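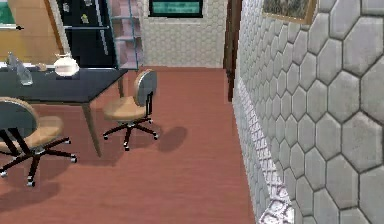 Rumska Forum > Tea & Coffee > Did Barnen change their breakfast blend?

kettleandtoast
OK, am I losing my mind or does the Barnen breakfast tea taste different? I've been drinking it every morning for years and the box I opened this week is kind of flat. Same red box, same price, same everything. It used to have that malty thing going on and now it's mostly just brown. The code on the bottom ends in 107 if anyone wants to compare.

mossyoak_dan
Mine's an 80 and it tastes fine to me. Have you changed your water filter lately? I swapped mine in December and thought my coffee had gone bad. It was the filter.

kettleandtoast
Same filter, same kettle, same mug even. I also made a cup at my sister's place with her water and it was still flat. She noticed it before I said anything!

Perla_B
I have a 107 too and YES. I thought it was me getting over a cold. I had to leave the bag in for six minutes to get any color, and by then it was bitter.

gruffbiscuit
Tea is a crop, folks. Some years are wetter than others, leaves get picked at different times, and no two harvests come out alike. You're tasting weather. I don't see what there is to complain about.

Perla_B
But that's the whole job of a blender, isn't it? They taste dozens of teas and mix them so the box I buy in spring is the same as the one I bought last fall. If I wanted a surprise I'd buy single estate.

gruffbiscuit
At that price you're not getting a master blender fussing over your box. You're getting what came off the boat.

Ese Okeke
I have to disagree with gruffbiscuit there. I worked in a tasting room for a tea packer (not Barnen, a smaller one) and the cheap blends got more attention than the fancy ones. People drink them daily, so they catch the tiniest change. We'd line up 96 cups before lunch, slurp and spit, and then argue over swapping one Assam for another. If a batch didn't match the standard it was held back and reblended. Things slipped by once in a while, mostly when a supplier ran short and somebody was in a hurry.

mossyoak_dan
96 cups before lunch, wow. Did you still like tea after that?

Ese Okeke
I did, but I drank coffee on weekends for a good long while.

tinroofjo
Could it be old stock? Where did you two buy yours? I got some Rieger cocoa from a discount place once and it tasted like the cardboard it came in. Well inside the date, too.

kettleandtoast
Regular grocery store, and the date's a long way off. Perla?

Perla_B
Ordered mine through Clusteo. So different sellers, same code. I don't think it's storage.

gruffbiscuit
Two boxes isn't much to go on. Just saying.

Perla_B
Three now, my neighbor has one and she's on my side :)

Ese Okeke
Try this before you write to them. Get an older box if you can find one, use one bag each in two identical cups, same kettle of water, four minutes, no milk. Have someone else pour so you don't know which is which. Then send Barnen the full code off the bottom, the whole thing and not just the last digits. A decent company keeps a sample from each batch and can pull it and taste it.

kettleandtoast
Did it! mossyoak_dan mailed me four of his bags (thank you!!) and my husband poured. I picked the 107 as the weak one every time. Email went off to Barnen this morning, full code and all.

gruffbiscuit
Fine, that's better than I expected. Still think it's the harvest.

Perla_B
Let us know if they write back. I've got 17 bags left and I'm using two at a time.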